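I gave up on the junk drawer last November. Everything that used to live in it now goes in bins, one per kind of job, and I can finally find the picture wire when I want it!

My rule is one bin on the table at a time. Pull it out, do the job, put everything back in it, swap it for the next one (I break this rule every Saturday, and every Saturday I lose the tape measure). Buy bins with a low front if you can. You'll reach in a hundred times for every time you carry the thing anywhere, and high sides get old fast.

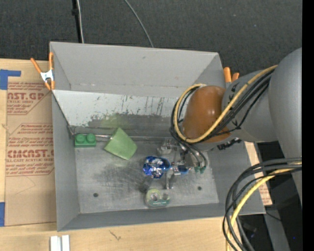 Labels are where I went wrong at first. I used paper ones and they curled up within 3 weeks. Masking tape and a fat marker work better, and when you change your mind you just peel it off and start over. Stick the label on the short end, so you can still read it when the bins are shoved in side by side on the shelf.

For scuffs and gray streaks on plastic, try baking soda and a few drops of water on a damp rag, rubbed in small circles. Deep scratches won't come out, so don't wear your arm out trying. Go easy on anything shiny, too – test a corner first.

And small screws? Old jam jars, lids on, lined up inside the bin. I've got 44 of them now and I'm still eating jam.

Contact Narby Home Tips | © Narby | Back to top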